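The Shared Table and the Case for Clearing It

Every residence office in Clidham receives the same complaint in the same week of the year, and it concerns the table. Residents do not write to us about rent or heating nearly so often as they write about a mug that someone left out on Monday. The Rirnberg Housing Association manages 2,951 rooms, most of them arranged around a common kitchen, and it is our view that the rules for these kitchens have been aimed at the wrong object. We regulate the sink. We ought to regulate the tabletop.

A sink full of dishes is unpleasant, but its purpose is plain, and sooner or later somebody runs the water. A table has no such purpose of its own. It takes whatever is set on it, and each item left there makes the next one easier to leave. A plate stays because a mug has stayed. The condiments stay because the plate has.

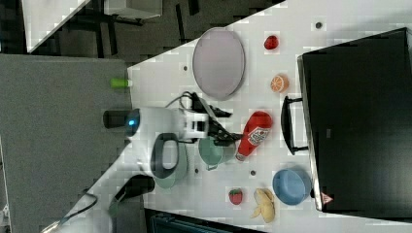 What a Table Collects

A green mug, a dish, a plate and a bottle of ketchup on its side do not amount to a mess by any ordinary standard. Our inspection form, which was drawn up for the Cowie building and later adopted elsewhere, would pass such a table without remark. Yet a resident who comes in with a hot pan and a book must first move four things belonging to other people, and must decide where each one goes. Many will choose to eat in their rooms instead. The common kitchen then loses the use for which it was built.

Heikki Pitkänen, who chaired the residents' council at Felholm, argued in May that the answer was more cupboard space. We respect the proposal and cannot support it. Felholm added 3 cupboards to each kitchen, and the tables there are no clearer than before. A ketchup bottle does not remain out for want of a shelf.

A Modest Rule

The Association should adopt a single requirement: whoever rises from the table clears it, including articles that were there on arrival. Some residents will object that this asks them to tidy up after strangers. It does, and the burden is small. Returning four items to their places takes less time than writing to this office. The present rule, under which each person answers only for his or her own dishes, depends on everyone knowing whose dishes are whose, and in a kitchen shared by 10 people that knowledge does not exist.

We recommend that the rule be tried first at Cowie, for one term, with no fines attached.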